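Apr 14, 2025

Second day of the shirts. I told Qiuyue I would give the folding method a fair week before I complained about it in writing, and I have lasted until the second evening, so this is me complaining in writing.

The claim, as Paora puts it, is that any shirt can be folded the same way every time if you start from the same two points. Shoulder and hem on one side, lift, shake, lay down, turn. He learned it at the hotel in Cekemcombe and speaks of it as if it came down a mountain on tablets. I have folded my own shirts for most of my life by laying them on the bed and doing what looked right, and they fit in the drawer. I don't see what was broken.

Still. The morning pile was mostly cotton tees, and with those I'll admit the thing works. You get a flat packet with the neck at the top and the sleeves out of sight. I did a stack of them and the stack stood up by itself, which mine at home does not do. Damián said it looked like a shop. I said it looked like a shop because the shirts were new and had never been through anyone's dryer. He went to get coffee.

After that we got to the long sleeves and the method fell apart, or I did. Paora says the sleeves go in before the second turn. The printed sheet from Homthorpe says after. I pointed this out and he said the sheet was old. I asked why we had the sheet, then. He said for the trousers. There is nothing on the sheet about trousers except one line at the bottom that says "see other sheet."

Corey has the other sheet, or had it in July, when he last did this. He is looking.

Lunch was the rice thing again. My back hurts from standing at that table, and I think it's a bit low for me, though Tane is taller and says nothing about it. Tane says nothing about most things. I did get out of him that Costigan the tailor's, on the Rurton road, belonged to his grandfather, and that they never folded a shirt there in their lives, they hung everything. I would have liked the grandfather.

Afternoon, larger shirts. This is where I really lose faith. A small shirt forgives you. A big one bunches wherever you take hold of it, and by the time you've smoothed that out you have a fresh crease running to the opposite corner. Pull it tight and it goes on the slant. Let it go slack and it folds itself somewhere you didn't ask for. Paora's answer to all of this is "pinch less cloth," and he may be right, but he says it before I've even started pinching. 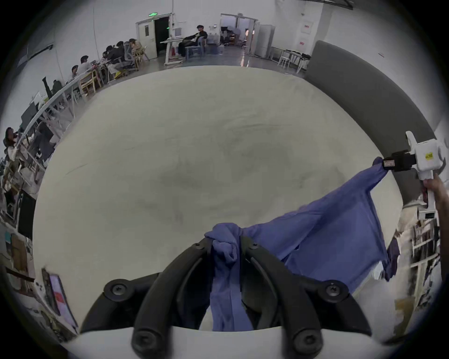 Why does a big shirt come out crooked when the small ones don't? Mostly the first hold: if the two points you pick up aren't in line with each other, the error is tiny on a small shirt and grows with every extra inch of cloth, so it pays to find the side seam first and work from that.

I got that from Qiuyue, who worked it out on her own and didn't need a mountain. I tried it on the last 5 and four came out square. The other one had a side seam that wandered toward the front, as cheap shirts do, and no method is going to fix that. I showed it to Paora as evidence. He folded it in front of me and it came out fine, and I am choosing to believe he cheated with his thumb.

Bus home was late. I sat there thinking about whether I'd fold this way at home, and I don't think I will for the tees, since the bed does just as well. For the good shirts, maybe. I tried the gray one when I got in – seam first, small pinch, sleeves before the turn – and it was all right. Then I tried it with the sleeves after, as the sheet says, and that was all right too. So I'd like to know what the argument was about.

Trousers tomorrow if Corey finds the page. I have my doubts about trousers. They already have a crease down the front telling you what to do, and I can't think what anyone would add to that.

Need to buy detergent and ask Damián for my pen back.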